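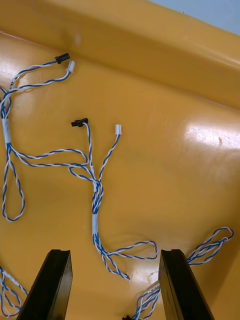
What is meant by a kit in assembly work? It is the set of parts needed to build one unit or one batch, gathered in advance and delivered to the bench together.

8th June
By the Urell Course Staff

Chapter 9. Kitting and Line Supply

A line can be fed in two ways. In bulk supply, each part is held at the bench in large amounts and topped up when the stock falls to a set level. In kitting, the parts are picked in the store and issued against a work order. Bulk supply needs less handling. Kitting takes up less bench space and shows a shortage before the build starts – provided the picker checks the kit against the parts list.
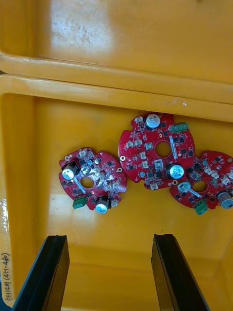
Fig. 9.1 Round circuit boards in a yellow bin.

The Dakarby plant builds 900 units of the Gelik controller in a normal month. In March, 506 were built from kits and the remainder from bulk stock. The batch size was 100, with one short batch at the end of the kitted run. Section 9.2 works through the storage needed for each method, and Section 9.3 applies the Rankin rule to find the reorder level. Loss in transit is left out of both.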